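Where Do Your Scissors Live?
A tidy-desk explainer for curious people

Hello! I'm Harriet Mbeki, and I write these pages for anyone who has ever shouted "Who's had my scissors?" up the stairs. I used to shout it every day. I once found mine in the bread bin (I still don't know why), and I once bought a new pair when the old pair was underneath my own elbow.

So let's talk about pen pots. I know, I know, it sounds like the dullest thing in the world. But there's quite a lot going on in a pen pot if you stop and look at one.

What's a mesh pot?

Mesh is a sort of net. A fishing net is mesh made of string, a tea strainer is mesh made of very thin wire, and lots of desk pots are mesh too. Mine at home has a dent in it from the time my cousin Alaric used it as a goalpost.

Look closely at the holes. In some pots they're square, and in some they're little diamonds, like squares standing on one corner. The pot on this grey worktop is the diamond kind, with a solid rim round the top and a solid band round the bottom.
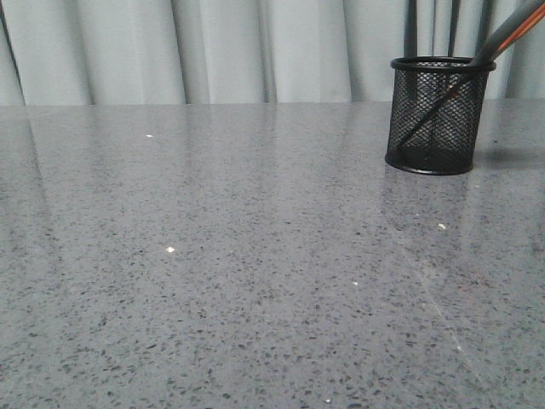 Why have holes at all?

Holes make the pot lighter, for one thing. They also let you peek in from the side, so you can see if your favourite pencil is hiding at the bottom. And dust and pencil crumbs don't pile up inside a mesh pot quite as badly, though they do end up on the table instead! I wipe mine up with a damp cloth at four in the afternoon, when I have my biscuit.

The rim matters too. Cut wire is scratchy stuff, and a smooth rim covers the ends so you don't prickle your fingers every time you fetch a felt tip.

Now for the scissors

Scissors are really two levers joined in the middle. The joint is called the pivot. When you squeeze the handles together, the blades close too, and the paper gets snipped between them. The nearer the paper is to the pivot, the easier it is to cut - try it with a bit of thick card and you'll feel the difference straight away.

Have you noticed that the two handle loops often don't match? One is small, and that's usually for your thumb. The other is bigger, so you can fit two or three fingers in. Some scissors have a softer lining in the loops as well, which feels much nicer when you've got 29 paper snowflakes to cut out (I did that last December and my hand was very cross with me).

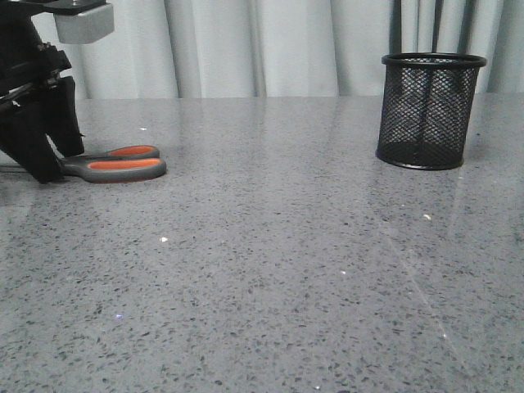
Scissors with orange inside the handles, one loop bigger than the other.

Bright colours are handy on a desk. Grey scissors on a grey table can almost vanish, but you'll spot a splash of orange from right across the room.

Putting them away

Close the blades first. Then pop the scissors in the pot with the points down and the handles up, so the next person grabs a handle and not a sharp bit. If your scissors are long and your pot is light, put a few pens in on the other side to stop it toppling over.

Passing them to a friend? Hold the closed blades in your fist and offer the handles. My neighbour Darnell taught me to wait until the other person says "got it" before I let go, and I still do that with grown-ups.

Have a go yourself: make a pot from a clean cardboard tube and a circle of card, and decorate it however you like. Mine has a badger on it.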